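Subject: Re: [workroom-list] Sorting the things left on the table

Hello all,

Thank you for the fast answer. I reply below your text and I hope the quoting comes out right this time.

On March 14, 2020, a list member in Kakcombe wrote:
> We have the same trouble as you in Stirnton. Cans, bottles and
> wrappers stay on the work table until the end of the week, and
> then one person clears all of it. How do you decide what goes
> away and what stays? And is the circle helping? We thought to
> draw one also, but our table is small.

About the circle first. It is a large white ring on the gray table top, and the rule is simple. What is inside the ring belongs to the work of the moment. What is outside may be cleared by any person who passes. The difficulty is with the things near the line, and we have discussed them more than I would like to admit.

For the clearing I follow this order:

1. Drinks. An open can goes first, even when the owner says that it is not finished. A bottle with its cap on may stay at the back of the table, near the rail.

2. Food and packages. A dark wrapper is easy to forget, so please take it in your hand and feel if there is something in it before you throw it.

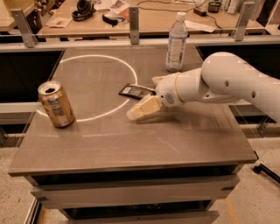
3. Papers and personal things. We do not touch these. Headphones and papers live on the wooden desk behind, and I know that this desk is not a good example for anybody. I will write about the desk another time.

4. Wiping. Please wipe along the line of the ring and not across it. In September we used a strong cleaner from Zalteck and I was afraid for the line, but it stayed.

You asked if the circle is helping. I would say yes, for the middle of the table. People respect the middle now. The edges are a different matter. A can has its favorite place at the left front, and when I remove one, the next can arrives at the same place on the next day.

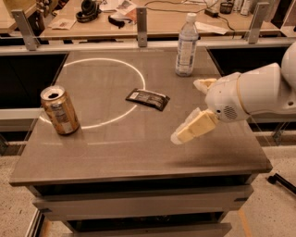

For a small table I would make the ring smaller than you think you need. Ours takes much of the top, and so there is not so much "outside" left where a person can put down a drink. If I could do it again, I would leave a free strip on one side, only for bottles and cans.

One question back to you. Do you still have the flat trays from Swanepoel? We could use 2 of them for the desk, if you can spare them. I can pay the postage.

With kind regards from Stirnton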